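My third month on the Olus board, and I've learned that the pack arrives at 5 in the evening, runs to 54 pages, and gets discussed at 8 the next morning by people who've read the cover.

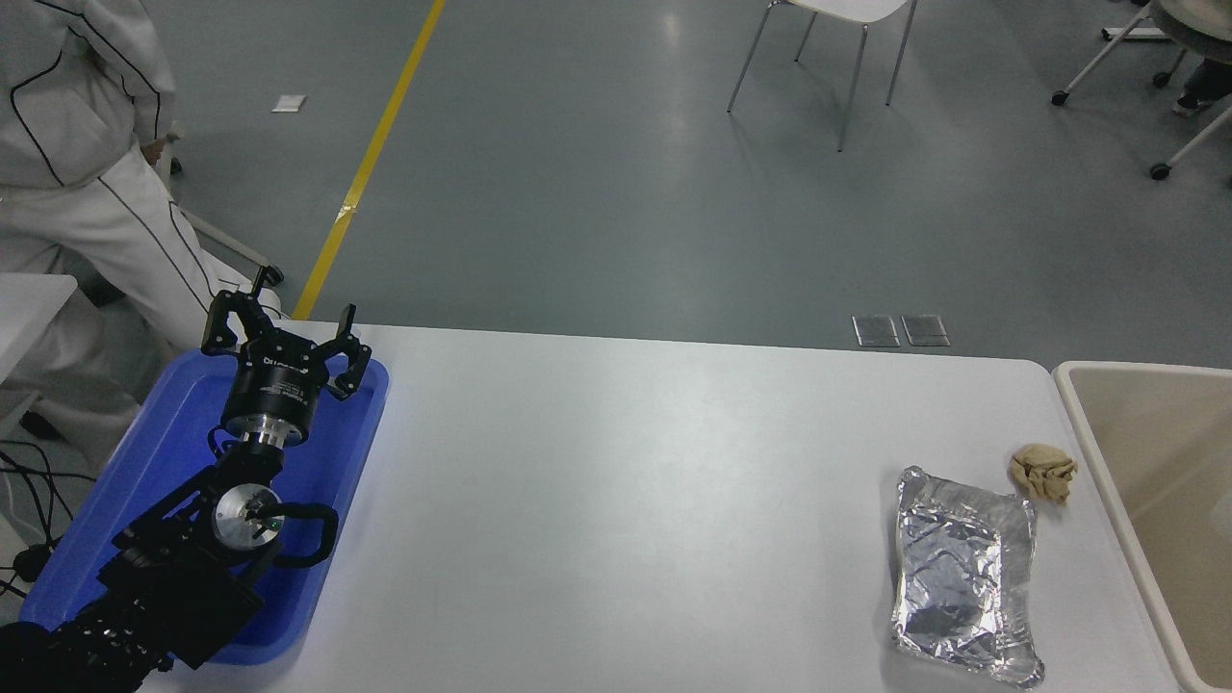
I asked one question about the Istgate lease. The chair thanked me warmly and moved to item 40 — so I've put it in writing, and coloured in the bit that matters.

Comments

Detlef Buschmann: Wait till you get the audit pack.

Petersen: Did you ever get an answer?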